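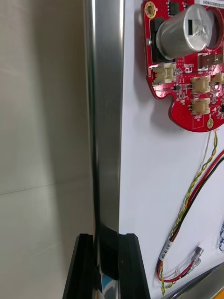

Can a machine do shop-floor chores yet? Some of them, if the part is rigid, sits where it is expected, and tolerates being picked up a little crooked.

I have been keeping a tally of kitting and small-assembly tasks at Makham since June. The rule is simple: a chore counts as done when the arms finish it with no hand from me, and the result passes the same check a person's work would. Ruairi Tosh thinks the rule is too strict. He would accept one nudge per cycle. I would not accept that from a dishwasher.

Rigid parts are in decent shape. A motor body or a bar gives two parallel fingers something to close on, and the grip error stays small enough to correct at placement. The trouble starts with anything attached to the part. A lead wire hooks its neighbor and the pick becomes two picks. Of 30 motor transfers on my last sheet, 22 counted — the other eight were all wire.

Harnesses are worse. The shape is different every time, the connector can point anywhere, and the end you want is often under the end you don't. A person shakes the bundle and pulls. I have yet to see a planner that shakes well.
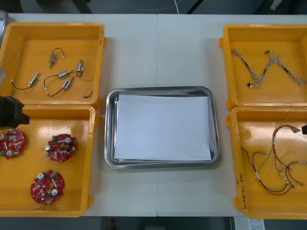 Motors and round boards in the left trays, harnesses in the right, steel tray in the middle.

The household version is the same problem with worse lighting. Folding a towel is a harness problem. Putting a mug on a shelf is a motor problem, minus the lead. I would pay for the second one now and wait on the first.

Next on the list is connector seating, with the Fustitz fingers if they fit the wrist plate.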